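Backdrop and lettering: notes on the demo table
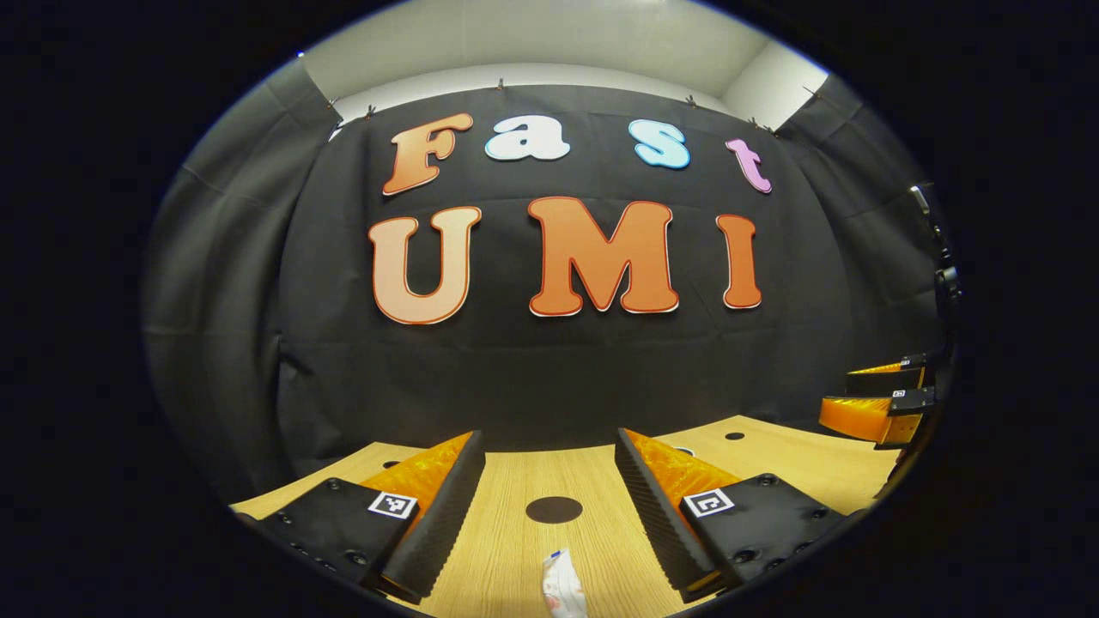
The black cloth and seven cut-out letters behind the demo table.

The fabric backdrop behind the demo table has been the subject of several questions, mostly from people who need to put up something similar for a poster session or a small stand. The notes below cover the cloth, the clips and the letters. They were put together by Nana Dogbe, with corrections from Finlay Chisholm on the printing.

Cloth. The backdrop is plain black fabric with no print and no sheen. Two other fabrics were tried first. A dark gray remnant from the Prutow store room showed the wall behind it in daylight, and a black satin picked up a reflection from every ceiling light in the room. The present cloth weighs 200 grams per square meter. Anything much lighter lets the wall show, and anything much heavier pulls the clips down.

The creases are fold lines from storage. They run both up and down and across, and they are easy to see from the front. Steaming on a low setting takes out most of them if the cloth is left hanging for 30 minutes afterwards. Ironing on the table is not recommended, as the heat marks the wood finish. For the next set the cloth will be kept on a cardboard tube instead of folded into the drawer.

Clips. Five small clips hold the top edge. They are spread across the full width, and the sides of the cloth are left to curve inward and drop toward the table. Letting the sides fall this way gives deep vertical folds on both flanks, and the middle stays flat enough to carry the lettering. Pulling the sides tight was tested and dropped: the folds moved into the middle, and two letters came off overnight.

Clips should go on from the center outward. Starting at one end leaves slack at the other, and the slack ends up as a sag between the last two clips. Spares are in the Wasberg box on the lower shelf.

Letters. The text is set in two rows, "Fast" on top and "UMI" below it. The typeface is a rounded cartoon style with puffed strokes. In the top row each letter has its own color: orange for the F, white for the a, light blue for the s and pink for the t. The three capitals in the second row are all orange with a red outline. They are also larger than the top row, and this was a deliberate choice, as an earlier layout with both rows at one size read as a single seven-letter word from the back of the room.

White and pale blue hold up best against black. The orange is acceptable because of the outline; a test print without one looked muddy at the lower edge of the U. Dark blue and purple were also printed and should be avoided on this cloth, since the shape of the letter is lost beyond a few steps.

The files were prepared at a page width of 520 millimeters and then cut by hand. Finlay Chisholm notes that the inner corners of the M take longer than the rest of the word together, and that a fresh blade should be used for the small opening in the a. The cutting mat belongs to the Henríquez workshop and has to go back there after use.

Placement. Lay the letters face up on the table in reading order before any of them go on the cloth. Fix the M first, in the middle, then the U and the I. The top row follows, working from the outside in. The cloth is curved near the sides, so a letter placed there will tilt a little with the fabric. The t does this at present. It can be straightened by moving it toward the s, but the spacing of the row then suffers, and the tilt was judged the smaller fault.

Table. The tabletop is light wood grain and has round black holes in it. Check where these are before setting out small parts. The cloth should end behind the working area and should not be tucked under anything on the table - a tucked edge pulls on the clips each time an object is moved.

Wrappers and offcuts show up clearly on the pale surface, so wipe the table down last, after the letters are fixed.

Storage. Letters go flat between two sheets of card in the Briverov folder, one layer only. Do not stack them face to face, as the ink transfers in warm weather. A second set is planned for July, and requests for other words can be left with Nana Dogbe. Please give the exact spelling and say which letters are to be capitals.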